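Search this repository Go

# Claker Planning Set: simulated wrist-view grasps for sizing a gripper purchase

Maintained by Bhavana Rodrigues, with a lot of help from Murali Thevar on the spreadsheets
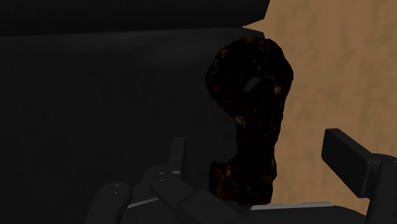

We put this set together while we were trying to decide how much money to ask for, and we kept going long after the request was written because it had become so handy! If you are planning a first sorting cell, or replacing the hands on one you already own, we hope it saves you a few weeks of the back-and-forth we went through. Everything in it was rendered in simulation. There are no photographs of a real cell anywhere in the set, and we would ask you to keep that in mind when you carry any of it over into a budget.

## What you get

The release holds 3,914 still frames from the simulated wrist camera, grouped into 439 grasp attempts. Each attempt has its own folder with the frames, a short settings file (object, surface, lighting level, gripper model) and a one-line outcome. The planning workbook sits beside them in `budget/`, and it's the part most people seem to open first, which we don't mind a bit.

```
frames/ stills, one folder per attempt
settings/ gripper, surface and lighting choices
outcomes/ held, slipped, missed, aborted
budget/ the workbook and its notes
```

Lumpy, irregular objects get more than their fair share of attempts. Boxes and cylinders are easy to quote for (any vendor will happily show you one being picked up), and our own floor handles mostly odd shapes, so we leaned the set toward the things that were going to cost us money.

## How we used it for buying

We had two candidate hands in mind, the Vundton two-sided gripper and the cheaper Grasis one, and a single robot arm to put them on. Katia Gentile modeled both. We ran the same objects through each and then sat down with the outcomes file and the price quotes side by side, arguing over coffee about what a slipped part really costs when a person has to walk over and pick it up.

The workbook has four tabs:

- **Purchase**: arm, hand, camera, mounting plate, cables, spares
- **Installation**: guarding, floor work, electrical, the days when nothing else can run
- **Yearly**: finger pads, service visits, software renewals, training
- **Regrets**: things we left out of the first draft and had to go back and ask for

Please do read the Regrets tab. Ours included a second set of fingers, a decent light over the bench, and time for Corey Hapeta to learn the controller before anybody expected parts out of it. Lighting in particular was an afterthought, and a dark hand over a dark part gave our detection software a miserable time in the dimmer settings. We ended up moving money from the camera line to the lighting line, and would do so again.

Prices have been removed from the public copy. The cells are blank with their formulas left in, so you can type in your own quotes and the totals will fill themselves.

## Things to be careful about

Contact in the simulator is kinder than contact on a bench. Friction is one value per object, finger pads never wear, and nothing is ever dusty. We kept a 40 percent reserve on the yearly finger pad line for that reason, and Murali still thinks it was stingy.

Wrist views are often crowded by the robot's own body, so the object may be partly hidden or hard to tell from what's behind it. We left those frames in. If you are costing a second, fixed camera, they are the ones to look at, and you can pull them out with the `occluded` flag in the settings files.

Outcomes were labeled by script and then checked by hand for 70 of the attempts, all of them chosen by Sreekumar Sastry. The remaining labels are unchecked, so treat a close comparison between the two grippers with some patience.

## Not included

There are no force readings, no cycle times and no arm trajectories. We get asked for cycle times fairly often. They depend so much on your conveyor and your safety settings that ours would only lead you astray, and the Ramasamy plant, where our cell was going, has an unusually slow line anyway.

## Changes

Friday, February 14, 2025: added the Regrets tab, fixed the double-counted mounting plate in Purchase, renamed `results/` to `outcomes/`.

## Questions and corrections

Open an issue and tell us which tab or folder you're looking at. Bhavana answers most of the budget questions and Katia takes anything to do with the gripper models. If you've filled in the workbook for your own site and can share even the Regrets part of it, we would dearly love to read it.

This site uses cookies to remember your preferences. Accept Manage settings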